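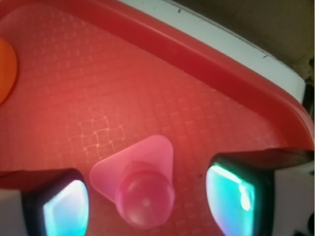

We got ours in March and the sorting got easier, but my day didn't get any shorter, a reader wrote after our last column on bench automation. The arm does the picking up. I do the getting ready for the picking up, and then I do what it left behind. My job title is the same and I now own a lint-free cloth.

Home Reviews Bench & Desk Warehouse Letters Subscribe

Olumen Gaketti sorting arm, four weeks at the returns bench

I kept that letter pinned over the bench for the whole trial, partly because it was funny and partly because I had a feeling I'd need it.

The bench is at Vandenberghe, where mixed toys and game parts come back from rental and have to be sorted, checked and boxed again. It is a job done with the fingers, standing up, while thinking about lunch. The Gaketti is supposed to take over the part with the fingers. You put parts on a tray, it picks them up one at a time and moves them to the right bin, and you do something more valuable. The brochure doesn't say what.

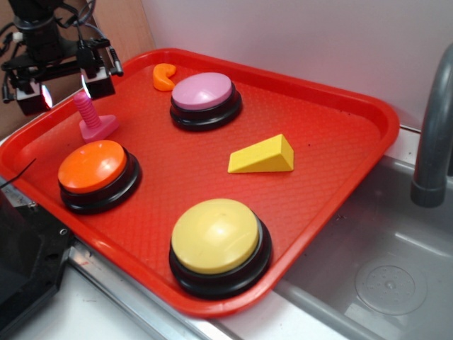
Lotte Coppens
Returns Bench Lead and Contributing Reviewer

Setup took a morning. We gave it a stretch of white counter next to the sink, where the staff had been used to putting their coffee, so the first thing automation changed was where the coffee goes. Feelings ran higher over this than over anything else in the four weeks.

A red tray with a raised rim is the working surface. Three push-button buzzers, a toy bolt and a wedge block make a fair sample of what we get in, which is to say that no two things want to be held the same way. Dome tops are slippery customers for people too. The gripper has two fingers and comes straight down between them, and it is oddly soothing to watch, right up until you notice you have been watching it for ten minutes on company time.

The numbers, for those who skip to the numbers. In the trial it was offered 1,452 parts and handed 193 back, meaning it stopped, put its light on and waited for a person. That's better than I expected and worse than Olumen's salesman expected. A new hire with a free afternoon does better on accuracy, but a new hire also wants to sit down at some point.

What changed for the people? Two of us used to sort side by side and talk. Now one of us loads trays and the other is on boxing at the far end, so the talking has to be louder. My wrists feel better, and I'll give it full credit for that. On the other hand, the day has a new shape. You can't get absorbed in anything because the light may come on, and you become the kind of person who looks up every thirty seconds. One colleague asked to go back to hand sorting on Fridays, and got it, and looks very pleased with herself on Fridays.

Loading is a skill, too, and it isn't in anybody's job description yet. Spread the parts out and the arm sails along. Tip them in a heap and it sulks. Whoever gets good at spreading should be paid for it, and I have said so in writing.

The lease is $1,625 a month, with a $500 setup fee that covers a very polite man and a laptop. The Britadano we tried last year cost less, but it was loud and needed a cage, and the cage ate half the room.

Good: quiet, gentle on small parts, kind to wrists.
Less good: the waiting light, the manual, the loss of a coffee spot.
Would we keep it? Yes, for four days a week.

Related reviews
Britadano bench sorter: a second look
Anti-fatigue mats, walked on for a year
Label printers that jam less
Your letters: who trains the trainer?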